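Teaching a bench arm to find a button (simulate it first!)
Posted 18/12/2021

If you've been following the Plundora build you'll know I've been itching to get the arm doing something more useful than waving. So this page is about getting it to come down over a big red dome on the bench and stop just short, over and over, without clouting anything. I did all of it in simulation before I let a single motor turn, and I'd say you should too, even if you're the impatient sort (I am).

My virtual bench has the arm on its plate at the far end of the table, the red dome next to the plate, and the jointed stand on its round base over on the other side.
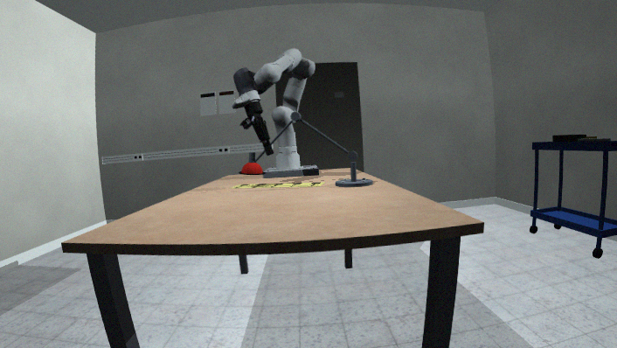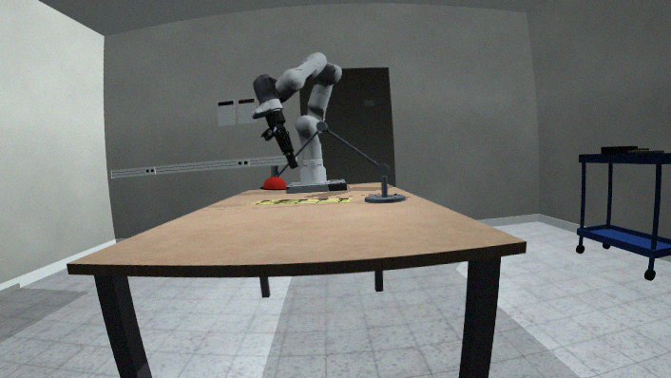 Right, first job: measure your real bench. Properly, with a steel rule, and write it down before you open the software. I did mine at the shared workshop in Sedley one evening in May, came home, and found I'd noted the height of the table top from the floor but not how far the mounting plate was from the edge. Back I went. Get the plate position, the position of your target, and the position of anything tall enough to be hit. Put everything in millimetres and pick one corner of the plate as zero. Mine is the corner nearest the wall, which was a silly choice as you can't reach it with the rule, so pick a better one.

Next, build the room. You don't need much of one! I spent a whole weekend on floor tiles and I enjoyed every minute, but the arm doesn't care about tiles. What it does care about is the table, the plate, the target and the stand. Give each of those a collision shape, and keep the shapes simple. A plain cylinder round a post works better than the detailed mesh, and the whole thing runs far quicker.

Now for the poses. I save three for every job:

Home. Arm up and folded, well clear of everything. Every program starts and ends with it.

Approach. Gripper above the target with a decent gap. I use 32 mm.

Touch. Gripper 2 mm off the top of the target, fingers closed.

Go from home to approach using joint moves, as fast as you like, then swap to a straight line move for the last bit down to touch. If you use a joint move for that last bit the gripper swings in on a curve and you'll catch the side of the dome. Ask me how I know. Then straight back up the same line before you do anything else.

The stand is the awkward part. Its rods stick out into just the space where the elbow and wrist want to be, so when I first pressed go the planner took the forearm right through them. I'd forgotten to tick the collision box for the rods (only the base was ticked, grr). If your path looks suspiciously neat and direct, check that first. Once they're ticked, slow the whole program to 15 per cent and watch it through from a couple of different views. One view alone will fool you, as a rod that looks miles away from the front can be nearly touching when you come round the side.

When the slow run looks clean, set it looping and go and have your tea. I use the Girkeck planner, which keeps a tally of cycles, and mine had got to 2,847 by the time I remembered to stop it. No collisions logged. I then nudged the target 2 mm each way and ran it again, to allow for my measuring, which I don't entirely trust.

Moving over to the real arm is mostly a matter of exporting the poses and re-teaching the touch one by hand. Keep the speed at 15 per cent, keep a thumb on the stop button, and take your mug off the bench. Run home to approach on its own a few times before you add the straight line down.

The pose files are in the Cabanatuan folder on the downloads page, along with the measurement sheet I should have used in the first place. Next time I'll have a go at the gripper settings, once I've worked out why mine closes faster than it opens.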